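Report of a Visit to the Stustuvbridge Handling Laboratory

Prepared by Vimala Varma for the Equipment Safety Group
2026-05-25

Purpose of the visit

The visit was arranged following the stoppage reported by Stustuvbridge in April, when one arm of a two-armed packing station continued to close its gripper after a stop had been requested. No person was injured. The group asked to see the station at work, to speak with the staff who run it and to look at the records kept before and after the fault. Gasero, which supplies the control cabinets, was represented for the first part of the morning.

The April fault

The station is used to practise the handling of soft goods, chiefly small toys, cloths and pouches. On the date in question the operator saw that the left gripper had taken hold of the side of a pouch together with the toy inside it, and pressed the stop button on the bench. The right arm halted at once. The left arm halted in position, but its gripper went on closing until the drive reached its own limit. The pouch was torn and one finger of the gripper was bent out of line.

The log shows a delay of 1,479 milliseconds between the stop request and the last movement of the left gripper. The laboratory's own rule allows 690. Staff had carried out 2,899 cycles on the station since the previous full check, and nothing in the log for those cycles had drawn attention to the gripper.

Cause

Bukhari, who were called in to examine the station, found that the stop signal reached the left gripper through the ordinary command queue. The arms themselves were wired to the stop circuit directly. When the queue was short the difference could not be noticed. On the day of the fault it was long, as a change to the software had doubled the rate at which finger positions were sent.

We were told that the change had been reviewed, but only for its effect on the quality of the grip. The review form had no heading for stopping behaviour. The form has now been altered and we were given a copy.

Work seen during the visit

The station has been back in use, at reduced speed, since the damaged finger was replaced. Both grippers are now on the direct circuit. Staff work from a written sheet which requires a stop test at the start of each session and after any change of software, with the arms moving and with soft items in the grippers.
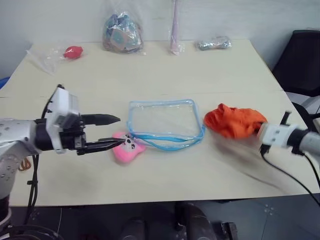 The tests are recorded by hand and then entered in the station log. We asked for three entries to be read out from each and found that they agreed. The stop button was pressed twice at our request and both grippers stopped within the permitted time.

Matters outstanding

The second station, known as Venico, has the older wiring and is locked off. It should remain so until the same work has been done and witnessed. The log for Venico shows roughly 1,093 cycles under the doubled rate, and these should be examined for late stops which passed without report.

The group also asks that the operator's position be marked on the floor at both stations, and that the stop button be placed within reach of a person standing at either end of the bench. Stustuvbridge has accepted the first point and will reply in writing on the second.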